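Letting the Sourdough Go

February 6, 2021

I have finally given my starter away, and I feel lighter than I have in months. If you've been reading along since September you'll know what that jar put me through (the leaking, the smell in the pantry, the night I set an alarm to feed it), and you were all very kind about it, even when I posted about crumb structure three times in one week.

What I've gone back to is my grandmother's soft white sandwich loaf, the one she made every Saturday in Grostordale. It takes 900 grams of plain flour and 300 of milk, then enough water to bring it together, and you knead it until your arms complain. She wrote the recipe on the back of a Dewulf seed packet and left out the oven temperature entirely, so I've been guessing my way through it, one loaf at a time. The first was a brick. The second was lovely, and we ate half of it standing up.

And oh, the sandwiches! I had forgotten what it's like to have bread that doesn't fight back. Egg and cress, cold chicken, tomato with too much pepper and a good thick layer of mayonnaise right out to the crusts — I'd eat that last one for breakfast if I lived alone.

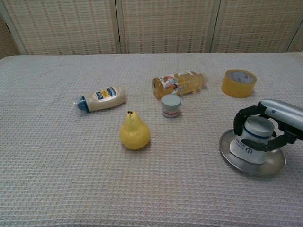 Dirk Verschueren wrote in after my last post to say that I should be scalding the milk first and letting it cool before it goes anywhere near the yeast, and that his own loaves stay soft for days that way. I tried it on Thursday and he's right, the slices bend now, they fold over without cracking down the middle.

Next I want to see whether the dough will make rolls. I think it should give me 12 small ones, or 8 if I make them the size my husband would like, and I've got my eye on the old Nurkari tin that's been holding clothespins since we moved in. The clothespins can go in the starter's jar.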